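The Road to Molanitz

The rain stopped at four in the morning and the shelling started ten minutes later. We had expected it in the other order.

There were 561 of us on the ridge when the month began. The battalion clerk kept the number in pencil on the inside of a ration box lid, and he had rubbed it out so many times that the cardboard had gone soft. I never asked him what it said now. I could see for myself how far apart the holes were getting.

Our orders were to hold the road between the sugar mill and the river until the columns from Molanitz were across. It was a gravel road, wide enough for one truck. From my hole I could see a long bend of it and the stone marker where it forked. Someone had painted 798 on the marker in white, and we all called the spot by that number. I don't know what it meant. It may have been there before the war.

The first shells fell long, into the beet fields. The next ones fell on the mill. The roof went in and a great deal of dust came out of the windows, and then the mill was quiet again. The corporal in the next hole was eating a potato. He kept eating it.
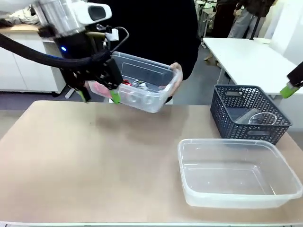 At the marker

By six the sergeant wanted two men down at the fork with the telephone. He picked me and the corporal. We carried the reel between us on a broom handle and let the wire out behind us along the ditch, which had a foot of water in it. My boots had split in December and I had tied them up with signal wire, so I was wearing a good deal of army property that I had not signed for.

We reached the marker and hooked up the set. The corporal cranked it and got the command post on the second try. They asked what we could see. He told them carts, mostly. There were women walking beside the carts, and a boy leading a cow, and then a long gap, and then soldiers from the Tiedemann Regiment without their guns.

"How many?" said the telephone.

"I'm not going to count them," the corporal said.

They wanted a figure anyway, so he gave them 1,000. I heard the man at the other end repeat it to somebody and heard the somebody swear. The whole regiment had gone into Molanitz with 3,904.

We stayed at the fork until the last of them had passed. A lieutenant stopped and asked us for water. He drank half my canteen, screwed the cap back on carefully, and told us there was nothing behind him but the other side. Then he went on toward the bridge.

The corporal cranked the set again and it was dead. He followed the wire with his eyes as far as the bend. I said it was probably cut near the mill and I would go and look.

"Take the broom handle," he said.

I took it and got down into the ditch.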